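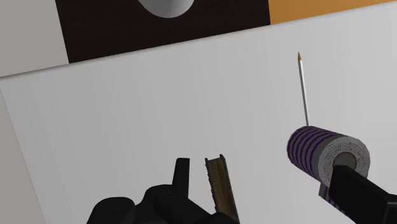

Slide 1. Striped roll held above the tabletop, rendered.

Talks > Interiors > Speaker notes

Search talks Go

Specifying worktops for shared kitchens
Speaker notes, Dolonside, March 2022

Open with scope. Surfaces only: no sinks, no appliances, no wall units. Questions at the end.

Pale worktops. Pale gray and off-white account for most of what Prins supplies to shared housing. Low-contrast finishes hide limescale and show coffee. Dark finishes do the reverse. Ask the client which stain the cleaners are paid to remove.

Color at the walls. Keep strong color on vertical faces. It wears more slowly there, and a panel can be changed without lifting the worktop.

[pause, next slide]

Joints. The Clovow building has 46 kitchens, each with a single mitered corner. The corner is the first point of failure. Water enters from above, the core swells, the edge lifts. Specify a butt joint with a metal strip where the plan allows. If the client insists on a miter, seal both faces before assembly and write that into the contract. 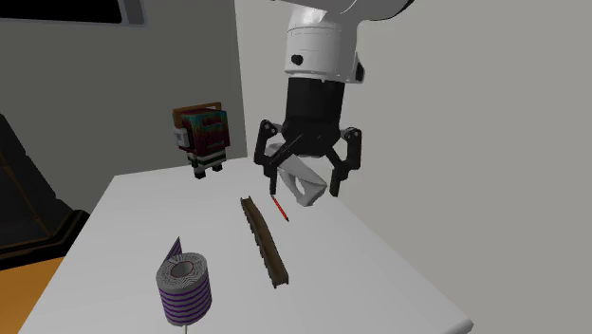 Slide 2. White bracket-shaped part, tilted.

Fixings. Standard bracket spacing on the Drillum schedule is 60 cm. Reduce it over a dishwasher opening. Slot the holes front to back so the top can move with the seasons. Do not glue and screw the same run.

Overhangs. Anything past 30 cm needs support from below. People sit on breakfast bars whatever the drawing says.

Handover. Leave three spare lengths of edging on site, labeled by kitchen type. Order code for the pale gray is 2164. Check the batch before cutting, as earlier stock has a slightly warmer tone.

If time is short, skip overhangs and go straight to handover. The revised joint details go out in August.

Contact | Copyright Dolonside Interiors Talks | Back to top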